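Report on a visit to the Hillesari manipulation software laboratory
Selness Automation Network, 21/08/2025

Members of the Network were received at Hillesari by the Ostach software group, which develops perception and planning tools for two-armed handling. The programme comprised a briefing and a period at the demonstration table, where pencils and a divided plastic container were in use with a pair of hand-held grippers.

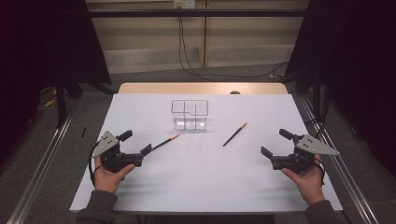 The group's pipeline, named Jaramillo, converts hand-held demonstrations into gripper trajectories. It has processed 3,907 episodes since January. Each stream is resampled to 25 Hz before training, and the planner replans at the same rate. Episodes in which pose tracking is lost for over 30 consecutive samples are set aside for manual review.

Members asked how the two grippers are kept in a common coordinate frame. Our hosts replied that both are solved together against the table, and that calibration is repeated whenever a fixture is moved. Thin, upright objects remain difficult for the grasp estimator, particularly when the fingertips cover most of the handle.
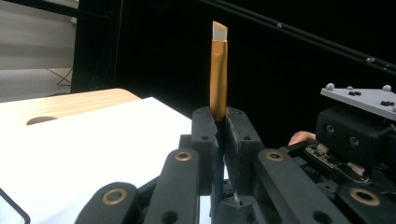 Release 2 of the tooling will add a replay viewer and a check for clock drift between sensors. The licence terms have yet to be finalised. The Network has asked for read access to the error logs, and a written reply is expected before the next programme of visits is set.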